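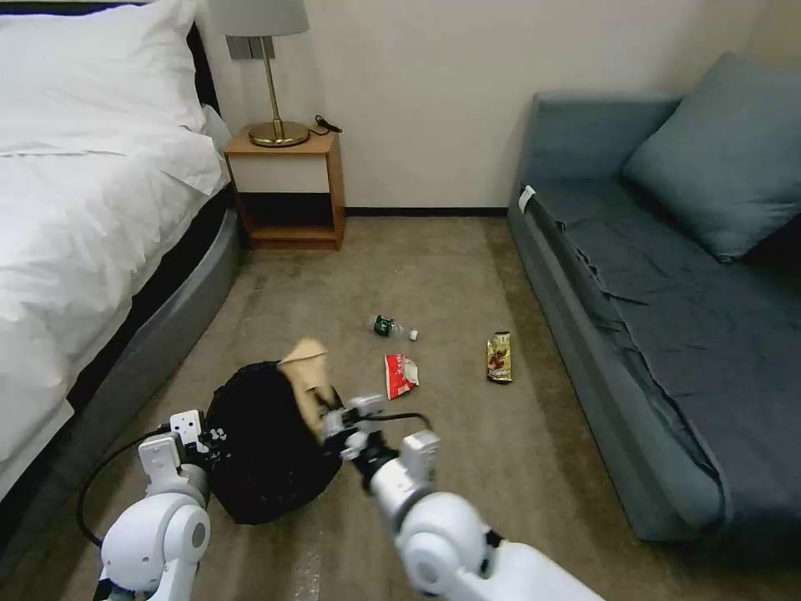 Andumau, July

Wollik – two-arm floor cleanup, project report for the Biwott summer course

So the plan for Wollik was simple enough when I wrote it down in the proposal: two arms, one messy floor, pick up the trash and put it where trash goes. My partner Rupert Ruchti did the mounting and most of the wiring, I did the software and the teleoperation side, and we argued about cable routing pretty much the whole way through. I wanted every cable tied down tight. Rupert wanted slack at the wrist so nothing would get yanked when the arm turned over. He won, and after I'd pulled a connector loose twice on my tight version I stopped complaining.

We worked at home and not in the course lab, and I'd do that again. The lab floor is smooth and flat and everything slides on it. Carpet is a different animal! A fingertip that goes a hair too low digs into the pile and drags, and the motor current climbs in a way that looks exactly like a successful grasp. My first grasp check used only the current, so for the first week Wollik was very proud of itself for holding nothing but floor. Now I check the current and the finger gap together. If the fingers have closed all the way, the grasp doesn't count, however hard the motor says it's working.

The other big change was using the left arm as a helper. In the proposal both arms were going to pick things up, one on each side, which sounded fast. Then we tried dropping stuff in with nothing holding the container still, and it scooted away every time the right wrist bumped the rim. Now the left gripper steadies it and the right one does the fetching. It's slower on paper, but we spend so much less time resetting that I'll take it.

The control code is called Olia (my name for it, Rupert still says "the script"). Olia is 3000 lines right now, and I'm not going to pretend they're all good ones. It has three parts: one reads the leader arms, one smooths the motion, and one watches for trouble and stops everything. The third part is the one I'd keep if I had to throw the rest out. My smoothing was too heavy to begin with, so the arms felt like they were moving through syrup and I kept overshooting because I'd push harder to get a reaction. I cut the filter way down, and yes, you get a little shake at full reach, but driving it feels natural.
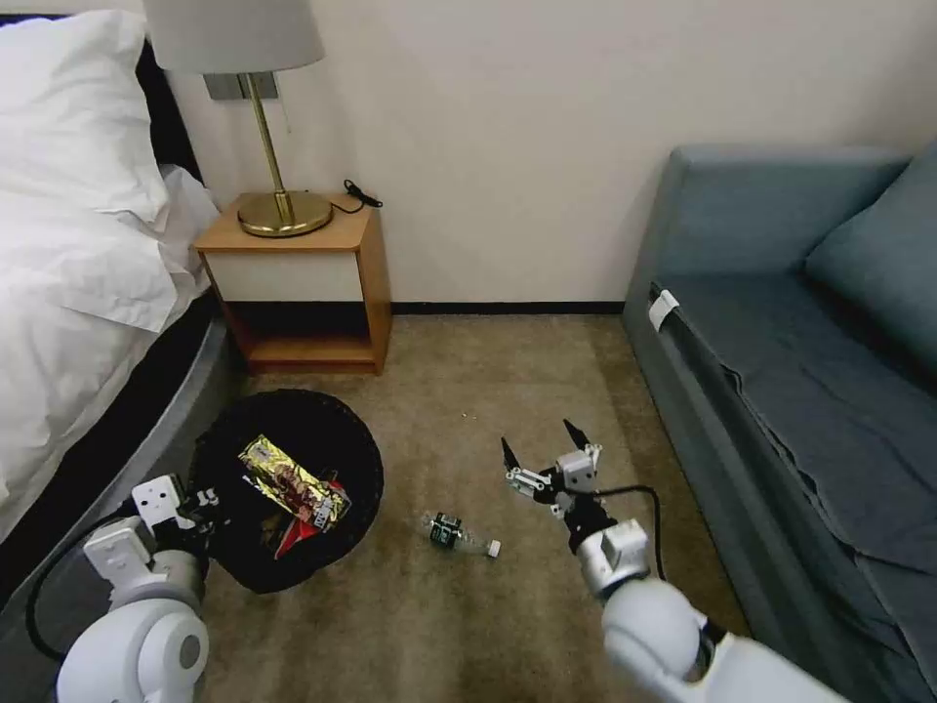 Approach angle turned out to matter more than grip strength, and I wish I'd worked on it first. I had been bringing the right gripper straight down on everything, which is okay for something flat and crumpled but pretty bad for anything round. With a bottle on its side you want to think about which end you're coming from. When the cap points right and the open fingers are hanging over the carpet on that same side, the neck is the closest part and also the narrowest, so that's the end I'd go for. The middle is wider and smoother, and if one fingertip touches before the other, the whole thing can roll off toward the wastebasket and you're chasing it. Olia has a wrist preset for a neck approach now, on its own pedal, and it's my favorite thing in the whole project.

Numbers, for anybody grading this: I logged 19 runs before the wrist preset and 19 after it, same arms, same filter settings. I haven't finished sorting the second batch, so there's no before-and-after chart in here yet. I'd rather hand in the table with the logs attached than guess. What I can say is that the notes column changed. The early runs are full of "rolled" and "lost it," and the later ones complain mostly about the release, with light wrappers sticking to a fingertip after it opens. Rupert wants to fix that with a different fingertip material. I want to try a quick open-close-open wiggle first, mostly because it costs me one line of code.

Still on the list: a softer stop when the two wrists get too close, a proper strain relief on the right side (okay, Rupert, you can pick the length), and splitting up the part of Olia that reads the leader arms, which has gotten long and ugly. We demo on Thursday. I'm driving and Rupert has the stop button.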